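The orange top, and how I finally started folding things

I bought the orange top at Bollico in September, on a trip that was supposed to be for lightbulbs. It was hanging at the end of a rail of very sensible gray things and I never stood a chance. My wardrobe is mostly navy and oatmeal, so I have no idea what came over me, except that it was shiny and had flowers all over it and I wanted it right away!

Since then it has mostly lived on the chair. You probably have a chair too. Mine is the one by the bedroom window, and by the end of any given week you can't see a bit of it. So last night after supper I carried the whole heap through to the living room, put the kettle on and started sorting. I did the top first (my favorite, so it gets to go first) and spread it out on the flowery blanket to get the sleeves straight.

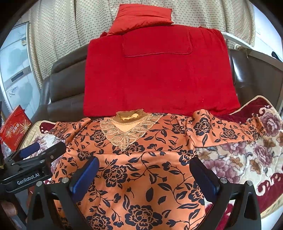

Orange satin, navy flowers, and that lace!

I love the neck on this thing. It's got a ruffled brown collar that stands up by itself, then a ribbed cream bit underneath, and then all this beige leafy lace coming down in a V and running out to both shoulders. It's a lot. My sister says it looks like something you'd wear to read fortunes, and I've decided to take that as a compliment.

The trouble is that satin doesn't want to be folded. Cotton you can boss around. You slap it down, sleeves in, bottom up, done. With satin you get one side neat and the other side slithers off, and if you press down hard to make it behave you've got a crease in it for good. I tried the fold-in-thirds method I read about on the Plestwood blog (they have a whole series on drawers, it's weirdly soothing) and it was fine for T-shirts and hopeless for this.

What works better for me is going slowly and keeping it soft. Front facing up, smooth it out from the middle with flat hands. Sleeves across the body, one and then the other, and don't fuss about the puffy part at the shoulder, just let it puff. Then bring the bottom up loosely. I leave the lace on the outside so that it isn't getting squashed by anything, and I try to keep the collar near the top of the bundle where it won't get flattened.

Is it tidy? Not very! I had several goes at it, and I moved over to the sofa for some of them. A shop would be ashamed of me. But a soft bundle comes out of the drawer looking a lot better than a hard square does, and I'd much sooner shake out a few gentle wrinkles than stand there ironing around lace. 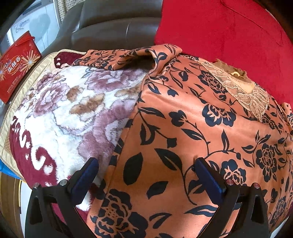
What about the blanket?

A couple of you asked about the blanket the last time it turned up on here. It's the plush one with the big pinky-mauve flowers, and it came from the market at Prarnalgate so long ago that I couldn't tell you which stall. It sheds a little on dark pants. I forgive it everything because it's so soft, and it makes a good surface for sorting clothes on, as slippery things stay put a bit better than they do on a bare table.

I still have the sweaters to do, and a drawer of scarves I'm pretending I haven't seen. The top is going on the upper shelf by itself for now, with nothing heavy on it, until I find some decent padded hangers. If you know of any that don't cost the earth, leave me a comment.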